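Shared Kitchens and Break Habits in a Two-Level Office
Student project report, Workplace Studies
Group members: Nadiia Derkach, Sakda Yimyam, Cempaka Hutapea
Submitted 2018-10-04

1. Background

Our project looked at how people in a small office building use their breaks, and whether the way tea and coffee are set up changes who talks to whom. The building is called Narkside. It is rented by several small firms, and the largest of them, Nidby, let us do the survey with its staff. Our contact there was Tiburcio Valdovinos, who runs the front desk.

We picked the topic after reading about open offices in the spring course. Most of what we read dealt with noise and desk layout. Breaks got a paragraph or two at most.
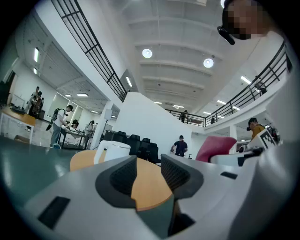 Before the current tenants moved in, Narkside had one closed kitchen on the lower level. It was taken out during a renovation, and drinks are now made at small tables in the open areas. Several people told us they missed having a door to close. Others said the old kitchen was dark and always had dishes in the sink.

2. Method

We used a short paper survey and a break diary. The survey had six questions and was left at the front desk with a return box. We got 178 completed forms. Twelve more were blank on the second side and we did not use them.

The diary was kept by people who signed up for it. They wrote down each break, where they took it, how long it lasted, and whether they spoke with anyone from another firm. After cleaning the data we had 1,269 break entries. Sakda typed them in and Nadiia checked every page against the paper copy.
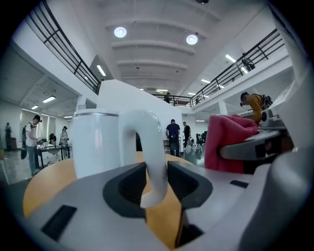 Cempaka wrote the category list. "Drink" and "snack" were separate at first, but so many entries had both that we merged them. Phone calls stayed in their own category. We dropped smoking breaks because only a few people recorded any.

3. Results

Of all the entries, 815 were taken at one of the shared tables. The rest were at desks, outside, or not stated. Breaks at the shared tables were longer, and they were more likely to include a talk with someone from another firm. Breaks at desks were mostly short and mostly spent alone.

People on the upper level used the shared tables less. In the comments, the stairs came up often, usually together with carrying a hot drink. One person wrote that she fills a thermos in the morning and does not go down again until lunch.

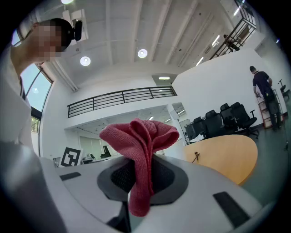

The question about cleaning got the longest answers. There is no written rule about who washes up. Some firms have a weekly list and some have nothing, and people from the firms with a list were more annoyed with the others. Two forms asked for a dishwasher.

4. Problems

The diary was voluntary, so people who like taking breaks are probably overrepresented. Our forms also did not ask which level a person worked on until the second printing. For the first batch we had to work it out from the firm name, and for Tosora, which has desks on both levels, we left the field empty.

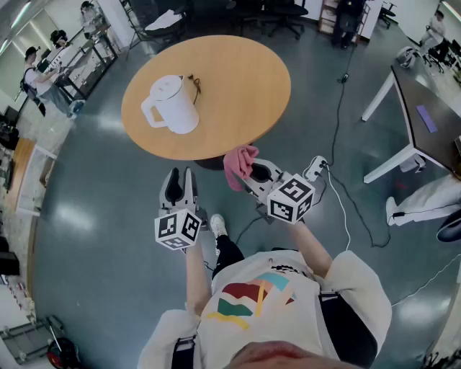
Figure 4. Tiled floor, gray-green.

5. Next steps

Our advisor, Emanuel Tănase, suggested repeating the diary after a table is added upstairs. Nidby has agreed to this in principle. We would shorten the diary page and add a box for the level. The blank forms and the category list are in the appendix.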